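Search posts
Search
Latest Top People

Kittipong Luangrath
Thread. I have been sorting out the slide sandal situation at the Trillascombe workshop, where we swap shoes at the inner door and then spend a while looking for the other one. Notes follow, mostly on placement and tables.

Background. The workshop has a polished concrete floor and a rule that outdoor shoes stop at the mat. Everyone changes into slides. The slides live in a pile. The pile is the problem.

A pile of slides has no orientation. You pick one up, turn it over, check the size on the sole, put it down, pick up the next. With two similar black models in the pile you do this more often than you would like.

First attempt was a wire rack from Vuvon, three tiers. Slides are short and wide with a soft footbed, and they sag between the wires. The heel drops through, the strap end tips up, and the sandal slides backward onto the tier below. Returned it.

Second attempt was a crate. A crate is a pile with sides.

Third attempt is a flat surface and a line. Slides stand up well on a flat surface. The sole is one molded piece, the strap holds its own shape, and nothing folds over the way a sneaker tongue does. All they need is a fixed edge to be lined up against.

Rule 1. Strap end to the back, heel to the front. This sounds backward for footwear, as by the door you would normally point toes outward for stepping into. On a table you are picking them up by hand, and the heel is the part you can grab without putting your fingers where toes go.

Rule 2. Pairs stay adjacent, same color together. Black next to black, off-white next to off-white. If you alternate them you have to read the whole row to find a pair.

Rule 3. Align on one edge only. I tried aligning both strap and heel and it cannot be done with mixed sizes. Pick the back. Let the heels fall where they fall.

Rule 4. One hard stop at the end of the row. A thin upright divider is enough. Without it the row creeps sideways every time someone puts a pair back, and by the end of the morning it has reached the plant.

On the plant. There is a plant on the table and it was there first. It is a small spiky one in a pale pot with a lattice texture. Mamani wanted it moved to the windowsill. I measured the windowsill. The pot does not fit on the windowsill with the window open, and we need the window open in August.

So the table is zoned. Plant back left, slides back right, front left clear for handling. I drew this on the back of an envelope and taped it inside the cupboard door, where it has been consulted once, by me.

On the table itself. The top is butcher-block style, strips of pale beige, tan and a redder brown. I had expected to object to this for shoes. In use the strips are helpful, as you get parallel lines to judge straightness against without marking anything.

Wood and slides is a reasonable combination if the soles are dry. Wipe first. Grit under a sole acts as sandpaper when the sandal is pushed into line, and you will see arcs in the finish within a month. Lift and place. Do not push.

Cleaning procedure, for those who asked. Warm water, a drop of dish soap, an old nail brush for the ribbed straps. Rinse. Stand them on a towel, sole down, away from the sun. Slides left in direct sun through glass can curl at the toe and will then rock on a flat surface forever.

Off-white shows dirt on the ribs and along the side of the footbed. Black shows dust on top and hides everything else. If you only clean what looks dirty, the black ones never get cleaned. Put both on the same schedule.

Sequence for filling the row. Start at the end farthest from the divider and you will have a gap of unknown width next to the divider. Start at the divider and the gap ends up on the outside, where it does no harm. Took me 3 tries to notice this.

State of the table as of this afternoon. Row in at the rear, one black slide still at the front.
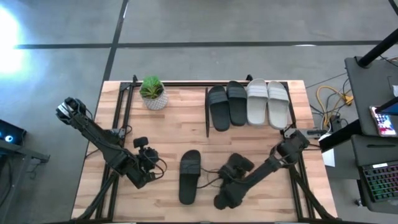

Row of four at the back right, one to go.

Remarks on the above. The second black slide sits slightly farther back than the first. The last off-white is at an angle and its heel comes forward past the others. By rule 3 neither of these is acceptable. By the standards of the pile it is a triumph.

The angled one is at the open end of the row, so there is no divider on its outer side to square it up. A second divider would fix this. I have resisted a second divider as it would also fix the row length, and the row length changes.

Spacing. I allow 5 mm between neighbors. Touching straps look neat until you lift one and it drags the next one with it. More than a finger's width and people start using the gap for keys.

Marken asked why not hooks. Hooks work for sandals with a heel strap. A slide has one broad band and nothing behind it, so on a hook it hangs by the band, toe down, and swings. After a few weeks the band stretches. I have a pair at home that demonstrates this.

Marken also asked why not a shelf under the table. You have to bend down and you cannot see the colors. I accept that this is an argument for better lighting. I do not have better lighting. I have a bright patch of reflected light on the concrete, in a place where there are no shoes.

Load check, also requested. A single slide weighs in at just over 200 g on the kitchen scale. The table will be fine.

Capacity. At this spacing the back right takes 7 singles before the row gets to where I do not want it. That is an odd number, which is irritating for footwear, so in practice it is three pairs and a spare place. The spare place is for whichever slide has lost its partner.

Labeling. I considered size labels on the table edge and decided against it. People's feet do not change size but people's slides do, mostly by being taken home by someone else. A strip of tape under the heel with initials has worked better. Put it in the arch, where the foot does not rub it off.

One correction to an earlier post. I said the lattice pot was stable. It leans a little relative to the table edge. I put a level on the table and the table is fine, so it is the pot or how it was set down. Going to turn it a quarter and look again tomorrow.

Open items: straighten the last off-white, bring the second black forward to match the first, decide on the second divider, pot.

If anyone has a source for thin black uprights that stand on their own without clamping, reply with the base width please. The ones I have found so far need a foot wider than the sandal.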